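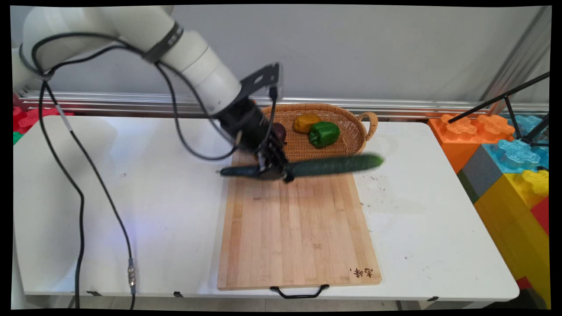 Diary > Afloat > April

Second evening aboard, moored at Marar

April, a little after nine in the evening
By the owner of Runatside

Well, we made it round from Jandar, and I am writing this at the saloon table with my feet up and a blanket over my knees, feeling far more pleased with myself than one short passage deserves. It was a slow start (I would not leave until I had checked the stern gland again, and then again after that) but by mid-morning the fog had thinned and out we went, past the breakwater and the big white yachts that never seem to leave their berths.

I had forgotten how much I love that first hour! The engine settles into its grumble, the kettle starts to slide about on the hob, and there is nothing to worry about except lobster pots. Runatside behaved beautifully. She is no superyacht, heaven knows, but she had her whole bottom scraped and painted over the winter and I would swear she is half a knot quicker for it. The engine clock read 1,307 hours when I shut down, so the oil wants changing before we go much further. I must remember to buy filters, and a new funnel, the old one having gone over the side at Jandar.

The marina is dearer than last year. They wanted almost 50 a night for a finger berth with a wobbly cleat, and the showers are right at the far end, past the fuel dock. Still, the water is flat and the lines are quiet, and after last night's rolling I would have paid it twice over.

Supper was soup and the end of the loaf. I meant to walk up to the chandlery before it shut but fell asleep in the cockpit with my hat over my face, so that is tomorrow's job, along with the port navigation light, which has started flickering again.

If the wind stays in the west we shall try for Meltov on the morning tide. High water is a bit before seven, so I ought to turn in. Alarm set for half past five, flask by the sink, clean socks on the chart.

Back to top
© The owner of Runatside. To get in touch, please use the contact page.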